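Publié le lundi 22 août 2022 – Équipe Manipulation, site de Drollirthorpe
Dernière mise à jour : septembre 2022

4.2 Dimensionnement de l'achat

Le budget du poste Bremer a été établi à partir d'essais de saisie en simulation, avant toute commande de matériel. Le coût unitaire retenu pour un préhenseur à deux doigts est de 982 euros hors taxes, pour un plafond de 1000 euros.

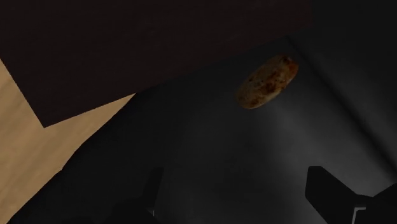
Faut-il budgéter un préhenseur de rechange dès la première année ?
Une seule unité de rechange suffit pour deux postes, à condition que les doigts soient commandés séparément.

L'offre concurrente de Kikuchi, à 928 euros, exclut la bride d'adaptation – elle a donc été écartée. La figure 2 montre le bras et son préhenseur tenant un petit objet en forme de roue au-dessus de l'assise d'un canapé.

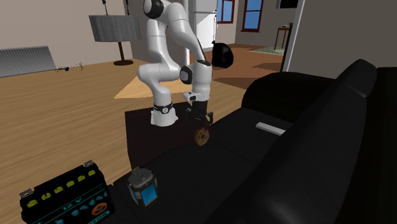 Figure 2. Saisie d'un petit objet, environnement simulé.

RUBRIQUE : PLANIFICATION DES ÉQUIPEMENTS

La livraison est prévue en deux lots. Le second reste conditionné à la recette du premier sur le site de Bilstead.

Documents récents
– Amortissement des bras articulés
– Contrats de maintenance : grille de comparaison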